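This site uses cookies to keep you logged in. OK / Manage settings

Trultby Makers' Board > Student projects > Shelf sorting challenge, are we kidding ourselves?
Started by csoler, March

csoler (Covadonga Soler)
The club's sim entry for the Merkus shelf challenge ran overnight and the log says 828 attempts, 327 of them scored as correct placements. The students are delighted. I'm less sure. A placement counts if the object is anywhere inside the right compartment, and I don't think that tells us the policy can read the labels.

pinwheel54
It's a school club. 327 is great. Let them have it.

Chae
Depends what you compare it with. Three compartments, so a thing that picks one at random and never drops anything gets a third. They're a bit over that. I wouldn't put it on a poster.

pinwheel54
It does drop things though, so "never drops anything" is a daft baseline.

csoler
Fair, but then split the score. Grasped or not, then right slot or not. I asked for that before half term and got a bar chart with one bar.

oldgrommet
Have they tried swapping the tags round? Ours at Solline looked brilliant until we did that. It had learned "middle" and nothing else.

csoler
Not yet. Their view is that the gripper camera sees the letters perfectly well so there's no need. Wrist view from the sim: 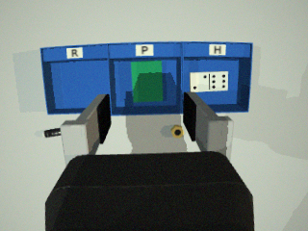

Seeing them and using them are separate claims. I want 80 runs with R, P and H shuffled, same objects, and no retraining in between. If the score holds I'll buy the biscuits.

Chae
80 is thin. Do more than 80 if the machine's free anyway.

pinwheel54
Still think you're being hard on them. The shelf itself took weeks to get right.

csoler
I know, I sat through it. The shelf isn't what gets marked.

oldgrommet
Shuffle the domino and the block as well while you're at it. And keep the random seeds this time, please.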